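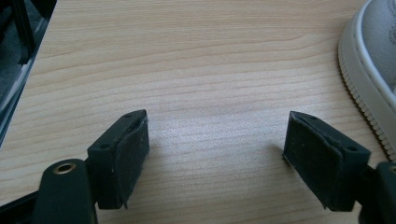 Finishes & Surface Care > Tabletops

White haze on a tabletop after a hot dish — refinish or leave it?

Posted Oct 23, 2025 by Manouchehr Bahrami

Table is an Allby, bought secondhand, light wood color, satin finish. A covered casserole sat on a thin cloth for one meal and left a cloudy oval. No texture change under a fingernail. I have wiped it with mineral spirits and the haze disappears while the surface is wet, then comes back as it dries. I don't know if the top is solid, veneer or printed. The underside is painted, so no help there. Is there a way to tell what the finish is before I put anything stronger on it?

Tươi Đào

Find out what the top is first. Look at the end of the table and see whether the grain lines on top carry over the edge. On solid wood they do. On veneer the edge is usually a separate strip. On a printed top the same pattern often repeats somewhere along the length.

For the finish, put one drop of denatured alcohol on a hidden spot, wait 2 minutes, and touch it with a cotton swab. Sticky means shellac. If nothing happens, try lacquer thinner the same way. Softening means lacquer. No reaction to either is most likely varnish, polyurethane or a factory-cured coating.

Haze that vanishes under spirits is normally in the finish and has not reached the wood. On lacquer or shellac, a barely damp alcohol pad passed over quickly will often clear it. On polyurethane that does very little — use a fine rubbing compound and go with the grain. Don't sand until you have ruled out veneer. I went through the face of a Bivmont sideboard in May with 200 grit and it took very few strokes.

opoku_shop

hair dryer on low, keep it moving. worked on mine. mayonnaise did nothing except smell

We use cookies to remember your settings and measure traffic. Accept | Manage choices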